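Teaching Two Arms to Work with a Shopping Bag
Project report by Corina Gruber and Dennis Ackroyd
August 28, 2022

Our project was to collect examples for a learning system that handles snack packets and a paper bag. We did not train the final model ourselves. Our part was to record the data, check it, and hand it over to the Cadard group in Stalotdale. We started in June.

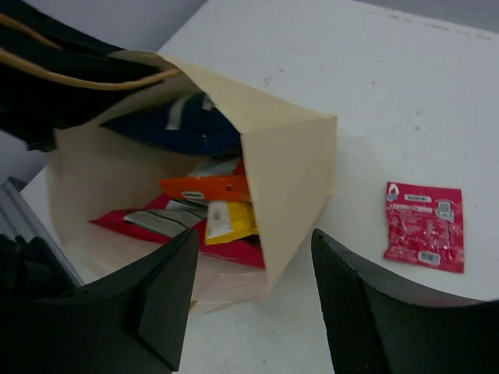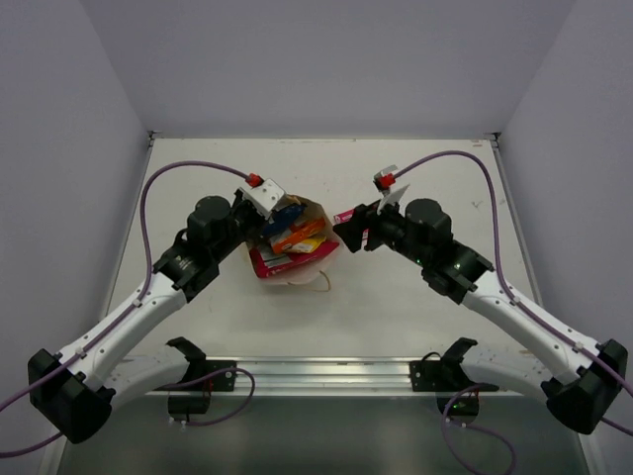
Figure 1. The paper bag and packets, seen from the wrist (first) and from the fixed camera (second).

Each example is one run with the arms driven by a person. Corina drove most of the runs and Dennis kept the log. We saved the camera views and the joint positions together, so that a run could be played back later. Our goal was 500 runs.

The bag was the hard part. Paper folds differently every time it is touched, and the handles can catch on a finger. We changed the position of the bag and the mix of packets between runs. If we had always put the bag in one spot, the system could have learned the spot and ignored the bag.

We threw out 41 runs. Most of these had a dropped packet that rolled or slid out of reach. In 7 of them the wrist view was not saved at all. A run with a slip that the driver fixed was kept and marked in the log.

Checking took longer than we planned, up to 2 hours for one afternoon of recording. Next time we would check each batch before starting another one. The log format and the list of rejected runs are in Appendix B.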